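A Small Arm Kit Is Worth Buying If You Buy It for the Right Job

By Eimear Mac Giolla
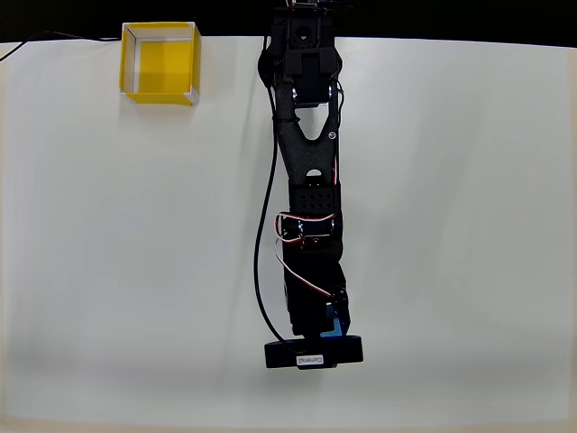
The Drandik arm over the work table, with the yellow box at left.

The Drandik desktop arm sells for $586 as a kit, with a year of the company's online lessons included. The library in Stollport bought one in June for its evening workshop, and I have used it there often enough to have an opinion. I think the arm is priced fairly. I think the lessons are not, and I would like the company to sell the two apart.

Start with the arm. It is a chain of black servos and brackets. The wiring is out in the open, red, white and black, and it loops past the joints on its way down. Some people in the workshop found that ugly. I like it. When a servo stopped answering, we could trace its lead with a finger and find the plug that had worked free. On the sealed arm I used at my last job, the same fault meant a shipping box and a long wait.

The loose wiring has a cost. A cable that hangs away from the arm can catch on things, and the manual gives this one sentence. Ours snagged on a table clamp during a turn and pulled a connector out. Drandik should put cable clips in the box. They cost next to nothing, and a buyer who has just spent this much should not have to go and find them.

The label on the bar at the bottom end reads "Camera2." Small labels like that help more than they get credit for. The settings screen lists devices by name, and a new user who can match a name on the screen to a name on the hardware will get going faster. I wish the servos were marked the same way. We did ours with a paint pen.

Now the lessons. There is a set of five, and the first two are good. They cover assembly and setting the joint limits, and they go slowly. After that the pace jumps. Lesson three assumes the reader can write a short program from nothing. Oľga Kubíček, who teaches shop at the school in Ullumville and runs the workshop with me, rewrote it on two sheets of paper so that her students could finish the box exercise. Her sheets are better than what we paid for.

The sales page also says the kit will "take over simple packing work." It should not say that. A family business in Quinlan asked us whether it could put one on its mail-order table, and I told them no. The arm is light, it needs a clear table and steady light, and somebody has to stand near it. Moving one soft block into a box over and over is a fine way to learn about positions and errors. It will not get orders out the door.

I have heard the argument that a kit like this is a toy and that a library would do better to save up for an industrial machine. I disagree. We would still be saving, and the people who come in the evenings would have learned nothing in the meantime. A machine that a beginner can take apart and put back together has a value that a faster one behind a guard does not.

My advice to other libraries and schools is to buy the arm, plan on writing some of your own lessons, and order spare cables with it. My advice to Drandik is to drop the packing claim and offer the hardware alone at a lower price. I wrote to the company on 16/07/2023 to ask for that and have not had an answer.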